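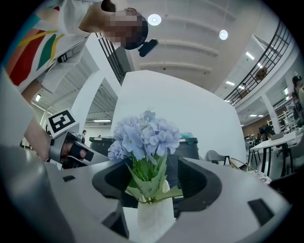
*Bent over the job, gripper in hand.*

I've been keeping my recovery words on paper for 5 years, and last September the paper got damp in the kitchen drawer. So I moved the lot onto steel plates out in the garage. What I've learned so far:

## Stamping the plate

- Tape a steel ruler under each row before you start. My first row wandered off like a drunk ant.
- You only need the first 4 letters of each word if your wallet uses the standard English list. Check yours before you trust that!
- One good hit per letter, on something solid. The kitchen bench bounces (and the neighbours complain).
- Practise on scrap. I went through a whole offcut getting my S the right way up – worth it.

I used a blank Geneck plate and a cheap set of letter punches. Grey steel is hard to read, so I rubbed black paint marker into the letters and wiped off the extra colour.
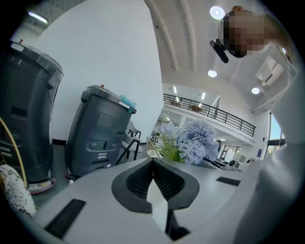 ## Where to keep it

Out of the drawer, for a start. Mine's in a Lokport box screwed to a stud, and the hardware wallet lives somewhere else entirely. Never take a photo of the plate with your phone, even just to check your spelling.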